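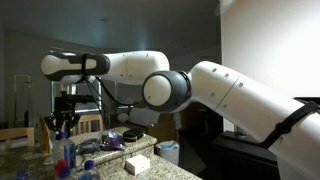 Clearing off the bar ledge

We have a granite counter with a raised ledge along the back of it, and for as long as we have lived here that ledge has been where things get put down. The granite is speckled in tan, gray and dark brown, so crumbs don't show and neither does dust. You have to run a hand over it to find out how bad it is.

I decided to clear it before Lamai's mother came to stay. I gave myself one evening and it took two.

The snack bag went first. It was the purple one, rumpled up, and it had been moved from one end of the ledge to the other all week. I rolled the top down, put a clothespin on it and moved it to the cabinet over the fridge. We have a basket in there for open bags now. The basket used to hold batteries and takeout menus, and those are in a drawer.

The flat black case with the thin gold stripe has a new place too. It goes on the hall shelf next to the keys. I have asked everyone to leave it there, including myself.

Next to the bag was the dark gray thing that had been folded over the ledge long enough that I had stopped seeing it. I shook it out over the sink, folded it again and put it in the linen closet.

The white box on the lower counter I left alone for the first night. It is small and it was clean, and it sat right up against the step where the ledge starts, so it wasn't in the way of much. On the second night I moved it to the desk anyway, so I could wipe under it.

Then the water bottles. I know we could drink from the tap. Marthinus Mahlangu next door has told me so more than once, and he gave us a filter pitcher in August that I do use – mostly for coffee. But people take a bottle on the way out the door, and I would rather they took one than stopped at the gas station. The bottles now live on the pantry floor, and two go in the fridge door. When those are gone, whoever took the last one puts in two more. This has worked for 13 days so far, with one lapse that was mine.

For the granite I used warm water with a little dish soap, then a second cloth with plain water, then a dry towel. The front edge of the ledge needed the most work. There is a seam where it meets the lower counter, and I went along that with an old toothbrush. I didn't reseal anything. Lamai thinks we should, and she is probably right, but that is a job for the spring.

The rule we settled on is that the ledge can hold a plate or a glass while somebody is using it, and the mail for one day. The mail is the hard part. I put a tray by the front door for it, and it is already nearly full.

I still need to do the end by the stove, where the oil and the salt are.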